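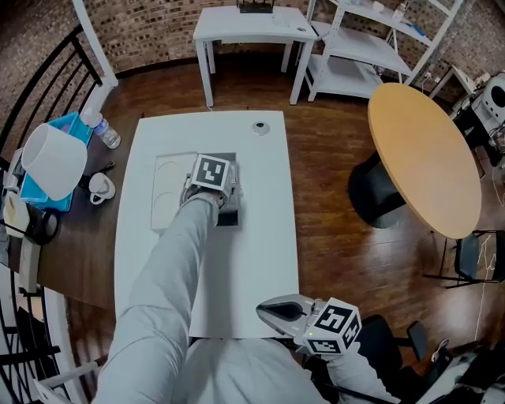

Section 4. Taking a Reading with the Herow Home Blood Pressure Monitor

Read Section 3 (Batteries and Power) before you start. The monitor must show the clock screen. If it shows dashes, the time has not been set and readings will be saved without a date.

Before you measure

Do not smoke, exercise, or drink coffee, tea or energy drinks for 30 minutes before a reading. Empty your bladder. Sit still for five minutes – no phone, no television, no talking.

Try to measure at the same times each day, once in the morning before breakfast and once in the evening. If you take blood pressure medicine, ask your doctor whether the morning reading should come before or after the dose.

CAUTION: Do not use the cuff on an arm with an IV line, a dialysis shunt, an open wound, or on the side of a mastectomy unless your doctor has told you it is safe.

CAUTION: If you are pregnant, or have been told you have an irregular heartbeat, talk to your doctor before relying on home readings.

4.1 Choosing the cuff

The Herow comes with the medium cuff. Measure around your bare upper arm, halfway between shoulder and elbow, and compare with the size range printed on the inside of the cuff. A cuff that is too small will read high. A cuff that is too large will read low. Small and large cuffs can be ordered from Nägeli, part number 1312. State the size when you order.

4.2 Fitting the cuff

1. Push the air plug firmly into the socket on the left side of the monitor.

2. Take off any tight sleeve. A rolled-up sleeve that presses on the arm is worse than a thin one left in place, but bare skin is best.

3. Slide your left arm through the loop with the tube pointing toward your hand.

4. Set the lower edge of the cuff 2 cm above the bend of the elbow. The tube should run down the inside of the arm, in line with the middle finger.

5. Pull the end of the cuff and press the fastener closed. You should be able to slip two fingertips under the edge.

Note: You may use the right arm if the left is not suitable. Use the same arm every time, and write down which one in your log.

4.3 Taking the reading

1. Sit in a chair with a back. Put both feet flat on the floor and do not cross your legs.

2. Rest your forearm on a table, palm up, so that the cuff is level with your heart. If the table is low, put a folded towel under the arm.

3. Press START. The cuff inflates in steps. It will feel tight for a few seconds.

4. Stay still until you hear the long tone. Talking or moving the arm can spoil the reading.

5. The upper number (systolic), lower number (diastolic) and pulse appear on the display. A reading of 129 on the top line is your systolic pressure in mmHg.

6. Wait one full minute and repeat. The monitor saves both readings.

7. Press START again to switch off, or leave the monitor alone. It turns off by itself after three minutes.

To stop at any time, press START. The air is released at once. If the cuff does not deflate, pull out the air plug and take off the cuff.

4.4 Sending readings to the Heseo app

Pairing is described in Section 6. Once paired, open Heseo on your phone and keep it in the same room. Readings are sent when the long tone sounds. An arrow on the display means they have been received.

The monitor holds 13 unsent readings for each user. After that the oldest is written over, so open the app at least once a week if you measure twice on some days only – more often if you measure every day.

4.5 If the display shows an error

E1 – The cuff is loose or the air plug is not fully in. Refit and try again.

E2 – Movement was detected. Rest for five minutes and repeat.

E3 – Pressure was too high during inflation. Take off the cuff, rest, and repeat. If E3 returns, stop using the monitor and contact service.

Heart symbol flashing – An uneven pulse was detected. Repeat the reading. If the symbol shows often, tell your doctor.

WARNING: Do not change or stop any medicine on the basis of home readings alone. If your reading is above 180 systolic or 120 diastolic and you have chest pain, shortness of breath, weakness, trouble speaking or a change in vision, call 911.

Service address: Nägeli Service Desk, Piltemville. Attn: Ottilie Ortner

Text checked by Urs Haslinger. Revised Oct 16, 2020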